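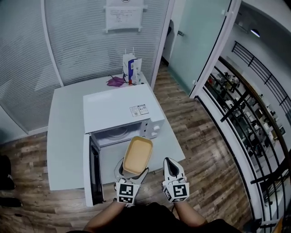 Lunch on a night shift, a thread

Home Posts Replies Media
Cletus Sorensen
September

1/ Moved to nights at the Cairns warehouse this month. A few people asked how I handle food, so I'm writing it down once.

2/ I eat my main meal at 7 pm with the kids before I leave. Same dinner they get. If I skip it I end up buying chips at the Udside gas station.

3/ Second meal is at 2 am. Leftovers, usually rice and beans or chicken stew. I tried sandwiches the first week and was hungry again by 3.

4/ Rice dries out by the next day. A spoonful of water over the top before it goes in the microwave fixes most of that. Stir it halfway.

5/ Eggs and fish stay home. Break room is small and the window doesn't open.

6/ Last coffee is at midnight. I used to have one at 4 and then lie in bed until noon looking at the ceiling.

7/ When I get home I have toast and go to bed. Big breakfasts gave me heartburn.

8/ My sister works nights at Tasska and does it the other way around, with her big meal at 9 in the morning. Works for her.

9/ Stew recipe tomorrow if I'm awake.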